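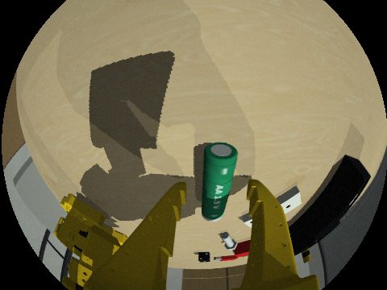 Wrist view shown to visitors during the simulated sorting demonstration.

STALULBRIDGE TECHNICAL CENTER
Automation Advisory Group
Minutes of the meeting held 2021-03-14, following the Open Day

1. Opening and minutes of the last meeting
The chair opened the meeting in the upper conference room once the last visitors had signed out. The minutes of the previous meeting were approved with one correction: under item 4, "Mondal room" should read "Mondal hall." Apologies had been received from two members.

2. Attendance at the Open Day
The front desk reported 62 registered visitors. The badge printer stopped working before the second tour, and handwritten badges were used from then on. Parking was adequate. The sign at the side entrance still points to the old reception area, and Facilities was asked to replace it.

3. Report on the Stoltik demonstration
The demonstration lead reported on the simulated sorting station, which was run on the large display in Mondal hall. Each session was planned for 50 minutes, including questions. The station consists of a yellow arm with a two-fingered gripper, a set of small items on a tabletop, and a black sorting tray with three bins labeled F, K and R. Visitors were shown both the wrist view and the wider view of the table.

The lead noted that the AA battery drew the most questions in the wrist view, mainly on how the fingers should approach an item standing upright. Several visitors asked why the arm's shadow is included in the simulation at all. The lead had explained that lighting is part of what the software is expected to cope with.

It was agreed that the handout should state more plainly that the station is simulated. Some visitors had asked to be taken to the machine itself. The revised wording is to go to the chair before it is printed. 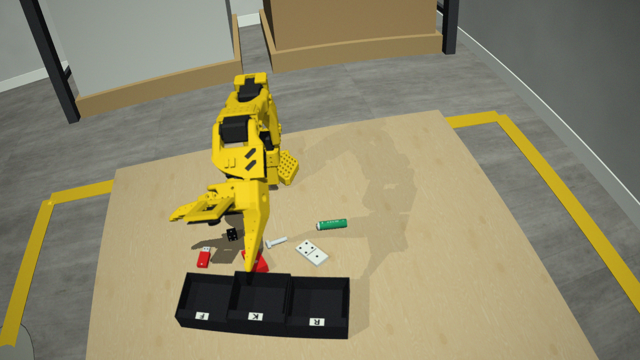

Drisar asked whether the same session could be offered to its own apprentices, and remarked that the question period had been of more use to its staff than the prepared talk. It would prefer a smaller group and a longer time at the operator's desk. The chair thanked Drisar for the comments and asked that they be sent in writing.

Members discussed the request. One member was concerned that a further session would take the display away from scheduled classes. The demonstration lead replied that the session could be moved to the training lab, provided a second screen was available there. The group agreed in principle to a separate session of 90 minutes in May, subject to room booking.

4. Visitor comments
Comment cards were collected at the exit. The main points raised were as follows.
- The speaker could not be heard clearly at the back of Mondal hall.
- The letters on the bins were upside down in the wider view, and visitors asked for a key on the handout.
- More seating was requested for older visitors.
The group agreed to add the key and to book the portable microphone for future events.

5. Actions
Facilities: replace the sign at the side entrance; report on the badge printer.
Demonstration lead: revise the handout; confirm the second screen for the training lab.
Secretary: reply to Drisar with proposed times; circulate the visitor comments.

6. Other business
The supply of printed floor plans is low. The secretary will reorder with the corrected room names.

7. Next meeting
To be held in May, after the Drisar session. The secretary will circulate the time and room.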